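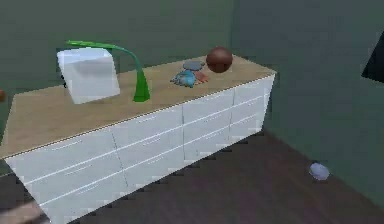 Yi-an Heo began her career in the test laboratory at Lemach, where she loaded drawers with steel shot and opened and closed them until something failed. She later moved to Tasum, a maker of bedroom and office storage, and now heads the group that specifies runners, joints and board materials for the whole range.

“My first job was mostly waiting,” she says. “A drawer cycle takes a few seconds, and you want tens of thousands of them. You learn to listen. A runner that is about to go changes its sound well before it changes its dimensions.”

Her current work concerns wide chests, meaning anything with more than one column of drawers. The difficulty with these, she explains, is the relation between the length of the top and the stiffness of the carcass. A single-column chest is a box, and a box is easy to keep square. Once the piece becomes several columns wide, the vertical partitions carry most of the load and the back panel does most of the work against racking.

“People put their attention on the top, because they see it and touch it. The back panel is where I spend my time. If it is set in a groove on all four sides and fixed to the partitions, the drawers will run for years. If it is pinned to the rear edges and the floor is uneven, you get a gap at one corner of a drawer front within a month.”

Gaps are a recurring subject. Tasum sets a nominal gap of 3 mm between adjacent fronts. A narrower gap looks better in a showroom, Heo concedes, but leaves no room for movement in the panels when the heating season starts. The firm tried 2 mm on one model and returned to the wider figure after complaints of fronts rubbing in damp summers.

The drawer widths in the present range are 648 mm and 784 mm. Both figures come from the board cutting plan.

“There was no deep study of how people fold sweaters. We buy full sheets, we subtract the saw cuts, and we look at what is left over. With those two widths the offcuts are large enough to become drawer backs. If we had chosen a rounder number, we would be throwing away a strip from every sheet.”

The longest model measures 1874 mm. It ships in two cartons, and its top is a single piece. Heo resisted a proposal from the sales side to divide the top in two, which would have reduced the packing cost. A joint in the top must be supported directly by a partition, and any small difference in height can be felt with a fingertip. The proposal was dropped after a trial assembly in June.

On runners, she is less strict than might be expected. Full-extension ball-bearing runners are fitted to the wider drawers. The narrower ones use a roller type with partial extension, which costs less and tolerates careless assembly.

“A ball-bearing runner wants to be parallel with its partner to within a millimeter. A roller will forgive two or three. If the customer is building the chest on a carpet with a hand screwdriver, forgiveness is a technical property and I can put a value on it.”

The durability requirement was revised last year with the help of Wilczyńska, the consultancy that audits Tasum's laboratory. Wide drawers are now measured for sag after every 3000 cycles at full load, where previously they were measured only at the end of the run. Heo says the intermediate readings have been more useful than the pass mark. Most of the sag in a drawer bottom appears early and then levels off. A bottom that continues to sink at a steady rate usually has a problem in the groove, often too little glue.

Stability is treated separately. Every chest is supplied with a wall bracket, and the instructions place the bracket before the drawers in the order of assembly. In earlier editions it came on the last page.

“By the last page people are tired. They have a finished chest and an empty carton, and the bracket stays in the bag. Moving it forward cost us one afternoon of redrawing.”

She would like to go further and fit an interlock, so that only one drawer in a column can be open at a time. The mechanism is common in filing cabinets, and Haston, which supplies the runners, offers a version for domestic use. The obstacle is depth. The locking bar takes up space behind the drawer box, and the existing carcass has little to spare.

Asked what she looks at first in another manufacturer's chest, Heo answers without much hesitation. She pulls out a bottom drawer, turns it over, and checks how the bottom panel meets the front. After that she puts the drawer back and pushes it closed from one corner.

“If it goes in straight, I look at the price.”

The interlock prototype is due for its first load test once the new rear rails arrive from Haston.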